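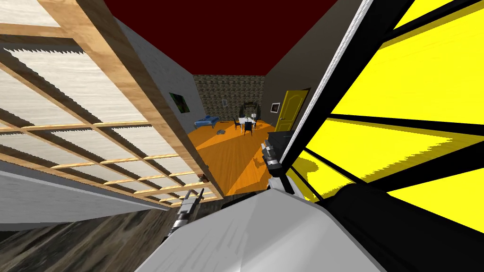

4. Leveling the head view and parking the arms (simulated room)

We use cookies to remember your settings and see which pages get read. Accept | Manage choices

By now you should have Kirnero running and the two-arm robot loaded into the Harnora house. If you skipped ahead, go back and finish section 3, because nothing below works until both grippers answer.

I do this whole section with the robot standing near a doorway. You get long floorboards, a far wall and plenty of straight edges to judge tilt by, and you find out fast how close your arms are to things.

4.1 Level the view

1. Pause the simulation. I know it's tempting to tweak it live – please don't, the arms will keep chasing their last target while you type.
2. Open the robot's settings and find the head mount. Write down the roll value that's there now. I keep mine in a plain text file next to the project.
3. Pick one upright edge in the room, like a door or the corner of a wall, and stick with it.
4. Change the roll in steps of 5 degrees until that edge is close to vertical, then drop to single degrees to finish.
5. If the ceiling still fills a big slice of the view, bring the pitch down a bit. You want the floor, the doorway and both grippers all showing.
6. Save, and unpause.

Note: Kirnero keeps roll in the robot file and pitch in the room file. I lost a whole Sunday to that. If your view is level in one room and crooked in the next, check that you saved both.

4.2 Park the arms

The stock pose that comes with the robot holds the forearms way out in front. It's fine in an open hall, but in a furnished house I like them tucked in before I drive anywhere.

1. Switch both arms to position mode.
2. Set the speed limit to 11 percent. Yes, it's slow. Go get a coffee.
3. Move the right arm first. Bend the elbow, then bring the shoulder in, and watch the forearm against whatever is beside the door opening.
4. Do the left arm the same way. If there's a lattice or shelf on that side, back the gripper away from it before you turn the wrist.
5. Close both grippers most of the way. Fully closed makes the finger joints buzz in my setup.
6. Save the pose under a name you'll recognize. Mine is "bajpai_park", after the Bajpai gripper pack I use.

Caution: Don't let the planner move both arms at once until you've saved a park pose. It treats the body as a simple box and will happily run a forearm through the corner of it.

4.3 Check for panels that are too close

Big flat things right next to the head are trouble. A striped warning panel can swallow half your view, and the depth reading off it goes silly at short range.

1. Turn on the collision outlines (View menu, bottom of the list).
2. Look for any outline that touches the robot while it's standing still.
3. If the outline belongs to the room, back the base up a little and look again. If it belongs to the robot, go back to 4.2 and fix the pose.
4. Run the Otavby self-check 3 times. I want three clean passes in a row before I trust it – one pass has fooled me before.

Note: A red line in the log that says "contact at start" means something was already touching when you hit run. Restarting won't clear it. Move the robot, save, then restart.

Once the self-check is clean, leave the speed limit low for your first trip through the doorway. Driving is in section 5.

Shares: 11 | Comments: 4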